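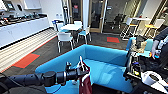
# Chapter 7: Showing a Robot What to Do

A program that moves an arm from one fixed point to another can be written in an afternoon. A program that picks up a cloth is much harder. The cloth has no fixed shape, it folds in a new way each time it is dropped, and the place where a person would grab it is difficult to put into rules. For jobs of this kind, people often skip the rules and show the robot the motion instead.

This chapter covers two ways of doing that. In the first, called **hand guiding**, a person takes hold of the arm and moves it through the task while the joints are set to give way. In the second, called **teleoperation**, the person stands or sits apart from the arm and drives it with a controller of some kind. Both produce a recording, and both count as **demonstration**.

## 7.1 What gets recorded

A demonstration is a list of readings taken at regular intervals. At each step the system stores the angle of every joint, the opening of the gripper, and usually one or more camera images. In teleoperation it also stores the command the operator sent. The command and the resulting position are seldom identical - the arm lags a little, and a heavy or snagged object makes it lag more. Keep both. Students who save only the position often regret it when they reach Section 7.5.

One complete attempt at a task is called an **episode**. An episode has a start condition, an end condition, and a label. For a cloth task the start might be "cloth on the seat, gripper open" and the end "cloth held clear of the seat." Write these down before recording. If two operators have different ideas of when the task is over, their episodes will not match, and a model trained on them will hesitate near the end.

## 7.2 Hand guiding and teleoperation compared

Hand guiding is quick to learn. The person feels the weight of the arm and can tell when a finger touches something. Its main drawback is that hands and sleeves get into the camera images, where the robot will not find them later when it works alone. It is also tiring on a large arm, and awkward with two arms at once.

Teleoperation can keep the operator out of view and records commands directly. The price is practice. Most operators have little or no sense of touch through the controller, so they judge contact by eye. With soft objects this leads to two common faults: closing the gripper above the cloth, and pinching so deep that the fingers press on the surface underneath.

## 7.3 A working case: the Tidano exercise

The examples in this chapter come from a course project run by Covadonga Arroyo and Jinlong Yin, known as Tidano. The task was to pick up one cloth and place it in a bin. Over the project, operators recorded 2,563 episodes, of which 300 were set aside for testing and never used in training.

Two of the operators, Hemi Prendergast and Yaqin Dai, worked from the same written instructions and still produced different motions. Prendergast came straight down and pinched the middle of the cloth. Dai approached from the side and took an edge. Either method worked for the person using it. A model trained on both sets together tended to aim between the two and miss. The instructions were then changed to name the edge grasp, and 19 practice episodes were required of each operator before any were kept.

We return to the Tidano data in Section 7.4, on sorting good episodes from bad ones, and again in Section 7.6.

## Before you read on

Choose a household task that takes you less than a minute, such as hanging up a towel. Do it slowly, and write down each point at which you change your grip. Then do it again using only the thumb and one finger of one hand. Bring both lists to class - you will need them for Exercise 13.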